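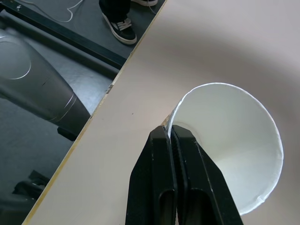

Hadiza Edet wrote to me in November that she would never pay for a machine to pick up after people who can perfectly well pick up after themselves, and I have been arguing with her in my head ever since. The thing she had in mind was the Fanemix table service, which Lasthorpe rents to lunchrooms and church halls for 300 dollars a month, arm and gripper and all.

I see her side, I really do. I bused tables in 1991, in a place with 80 seats (and a floor that was never quite dry), and I was proud of how fast I got. But I also remember my back at closing time, and I don't think anybody's character was improved by chasing paper cups!

A paper cup is a harder job than it sounds, too. Squeeze it too much and it folds, too little and it slides away from you, and when it's tipped over you have to take it by the rim. I'd want Lasthorpe to let every customer try a month with their own cups, lids and sticky tables before signing anything, and the contract ought to say plainly who comes out when a finger pad wears down. Give me those two things and I'd rent one tomorrow, and I'd invite Hadiza to lunch.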